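Workshop tips: getting through a demo-collecting week without losing your mind (or your data)

I've been teleoperating arms for a living since the May before last, first on the Greswood bench and now on the store-shelf setup, and people keep messaging me for the little stuff. The big stuff is in the papers. So this is the page of little stuff, in no order whatsoever, and I'll add to it when I remember more.

Clean the table before you calibrate, then again after lunch. I use a microfiber cloth barely damp with water, no spray. Spray leaves streaks, and streaks under overhead light look like something to a wrist camera. Same cloth, dry side, for the lens. Serpil Duman gave me a pack of the ones meant for eyeglasses and I have been hoarding them ever since.

Put your masking tape marks down for the objects and then take them up again! I know, I know, it's so much easier with the little crosses there. But if the crosses stay in view the model can learn the crosses. What I do now is print a sheet of start positions, do the placing by eye, and shove the sheet under the keyboard. My last batch was 488 episodes and I used four sheets, shuffled.

Speaking of placing things by eye, don't be too tidy. We all line packages up square with the table edge, it's like straightening a picture frame. Turn some of them. Push one way over to a corner where you'd hate to have to pick it up. If a grasp makes you mutter, that's a grasp you want in the set.

Flat packages deserve their own tip. Soft bags and thin packets slide away when a fingertip noses into them, so come down slower than you think, let the fingers touch the tabletop very lightly, and close before you lift. I back off the closing speed to a bit under half for these. And check the packet for a slow leak every so often. A bag that's losing its air is a different object by the end of the day, and you'll wonder why your afternoon demos look so easy.
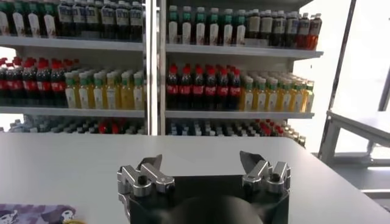
Backgrounds, now. I used to hang a gray sheet behind everything and I was so proud of that sheet. It made the recordings gorgeous and the policy useless the minute we took it down. If the robot is going to work around shelves full of drinks, collect around shelves full of drinks, with all those caps and labels making a racket behind the job. Swap the rows between sessions too. Ten minutes of moving bottles is a nice break for your wrists anyway.

Watch out for a very bright patch on one side. I lock the exposure before the first episode, take a test clip with the arm at both ends of its reach, and look at it full size on the monitor. The thumbnail will lie to you. If the far corner of the table melts away into white, I turn down whatever is causing it or shift the start pose a little, and write down which I did.

Writing it down — please do this one. I keep a paper notebook next to the Stundetti controller with one line per run: run number, what's on the table, anything weird. Rimantas Mägi laughs at the notebook, but when 41 episodes came out with the gripper offset wrong, it took me one coffee to find where they began.

Keep the failures, in their own folder. A dropped packet with a good recovery is worth more to me than another perfect pick. A dropped packet where I sighed and hit the stop button is worth nothing, so I finish the recovery even when I'm grumpy.

Hands! Rest them. I stop at 161 episodes a day, a number Darmawan Ginting and I arrived at by looking at where my own motions got jerky, and yours will be different. A rolled towel under the forearms helps a lot. So does raising your chair one notch more than feels normal.

Wipe the fingertips with a little rubbing alcohol at the start of each session (check that your pads can take it, ours can). Snack packaging leaves a film and the grip gets slippery so gradually that you compensate without noticing, and then your demos teach the robot to squeeze like mad.

Last one for now: name your folders with the task first and the operator second. We did it the other way around for a whole month and merging 700 episodes into Cluvia took Dwight Gagnon two evenings and most of a box of donuts. I bought the donuts.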